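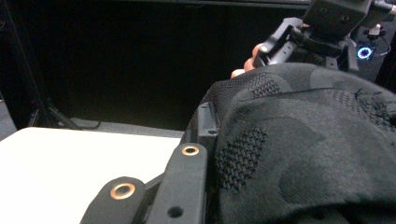
WOLTTON, 2026-04-12 – The phasing plan for the Durkia goods yard has been revised so that the drainage works and the new street beneath the railway are built before any housing on the eastern plots. The revised plan was lodged with the city's planning office by Ateş, the developer, and replaces the sequence approved with the outline consent.

The yard covers 29 hectares between the main railway line and the river Unda. Under the earlier sequence, the first homes would have been reached by a temporary road from the north, with the permanent street following once the second group of plots had been let to contractors. The temporary road has now been dropped. Its route crossed the line of the main storm sewer, and the sewer would have had to be dug up again when the permanent levels were set.

Manon Gagnon, project director at Ateş, said the change moved cost forward without adding much to the total.

"We were going to build a road, use it for a short while and then break it out," Gagnon said. "The sewer would have been laid under it at one level and adjusted later. Doing the sewer and the street together means one set of excavations and one set of traffic orders."

The first group of plots, on the western side next to the existing bus garage, keeps its place in the sequence. It contains 113 homes in two blocks, with shops at street level on the side facing the station approach. Foundation design for both blocks is complete. The western plots drain to the existing sewer in Garage Road, which has capacity for them, and do not depend on the new works.

Everything to the east does. The ground there falls gently from the railway towards the river, and for most of its length the old yard had no formal drainage beyond stone-filled trenches between the tracks. Rainwater soaked into the ballast and found its own way out. Once the land is paved and built on, that route is lost, and the outline consent requires the runoff to be held on the site and let out slowly.

The approved scheme did this with tanks under each plot. The revised scheme keeps smaller tanks under the buildings and adds an open channel along the southern edge of the new street, planted on both sides, leading to a basin beside the river path. The basin will be grassed and dry in ordinary weather. A flap valve at the outfall closes when the river is high, and the basin has been sized on the assumption that the valve stays closed for the whole of the design storm.

Ozan Akgül, the drainage engineer for the scheme, said the open channel was easier to inspect and to clear than a line of buried tanks.

"With a tank you find out that it has silted up when the manhole upstream overflows," Akgül said. "With a channel, the person cutting the grass can see it. The trade-off is width. The street is wider than it was, and that width has come out of the plots on the south side."
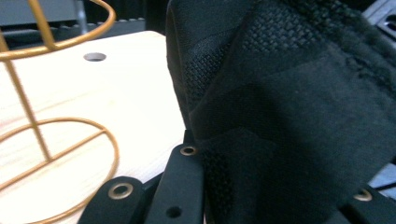 The loss of depth on the southern plots is the part of the plan most likely to be argued over. Front gardens have been removed from the terraced houses there, and doors will open on to a paved strip with the channel beyond it. Small bridges will cross the channel at each pair of doors. The planning office has asked for a drawing showing how a wheelchair, a pram and a removal van would each reach the houses, and for a section through the street at its narrowest point, where a retained brick wall stands on the opposite side.

The wall belonged to the yard's carriage shed and is locally listed. An earlier proposal to take it down and rebuild it further back was withdrawn last year after the building survey found that the mortar was harder than the brick, so that few of the bricks would have come out whole. It stays where it is, and the street bends slightly to pass it. Cyclists and general traffic share the carriageway for the length of the bend, then separate again.

Beneath the railway, the new street uses the middle span of an existing bridge with 3 arches. The western arch is occupied by a workshop on a long lease and is outside the scheme. The eastern arch will be cleared and paved for walking and cycling. Headroom in the middle span is enough for single-deck buses but not for double-deckers, and lowering the road to gain more was ruled out at an early stage on account of groundwater. The operator of the cross-city service has confirmed that it can run the route with single-deck vehicles. The stop has been placed south of the bridge, clear of the approach ramp.

Work close to the bridge piers will be done during overnight closures of the line. Trial pits dug alongside the middle span showed the pier footings to be stepped and shallower than the railway's record drawings indicated, and the sewer has been moved away from them as a result. It now runs beneath the westbound lane. Monitoring points have been fixed to the piers, and readings will be taken before, during and after the excavation, with agreed limits at which work has to stop.

Contamination is lighter than had been allowed for. The fuelling point at the northern end of the yard was taken out when the yard closed, together with the soil below it, and testing since then has found residues in isolated patches. Soil that fails the test for gardens but passes for use under roads will be kept on the site and placed beneath the new street. This also favours building the street early, as the soil would otherwise have to be stockpiled under covers until there was somewhere to put it.

Heating for the eastern plots is unresolved. The outline consent assumed a single energy centre next to the basin, drawing heat from the river. The revised plan shows the building in the same place but marks it as reserved, and allows for individual heat pumps on the roofs of the first eastern blocks. Ducts for heat mains will be laid under the street in either case. Gagnon said a decision was needed before the roof structures were designed and that the company had priced both arrangements.

The primary school site is unchanged in area and has been turned through a right angle, so that its playground faces south and its service entrance is on the side street. The education department has accepted the new layout. A crossing has been added where the walking route from the western plots meets the bus lane, and the signal timings for it will be modelled with the rest of the junction.

Affordable housing remains at the proportion set in the outline consent. Its distribution changes. Under the old sequence, most of it came with the second group of plots, which is now delayed by the length of the street works. Ateş has offered to move part of it into the western blocks, where the plans already include a mix of sizes, and to accept a limit on the number of eastern homes that can be occupied before the balance is finished. The wording of that limit has still to be settled, and will be attached to the legal agreement in place of the present clause.

Residents of the streets north of the yard raised construction traffic as their main concern when the outline application was heard. With the temporary road gone, lorries will use the station approach for the western plots and the riverside track for the street and drainage works. The track is to be widened at two passing places and resurfaced at the end. The river path alongside it will be closed in sections, with a signed diversion over the footbridge. Deliveries will be kept outside school arrival and leaving times.

The planning office is treating the revision as a variation of the existing consent, as the total number of homes, the maximum heights and the area of open space are all within the approved limits. Drawings can be inspected at the library and at the site office on Garage Road. Comments may be sent in writing or left at either address, and those received during the outline stage do not need to be sent again.

If the variation is agreed, the order for the sewer pipe will be placed first, followed by the notice for the railway closures. The contract for the street is to be tendered separately from the contract for the western blocks, and the two will share a site entrance until the riverside track has been widened.

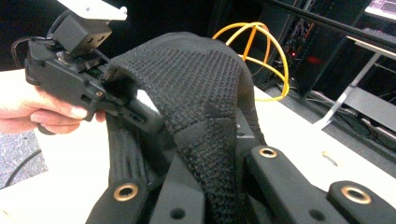

Hand-held gripper in black plastic, with a white plate on top.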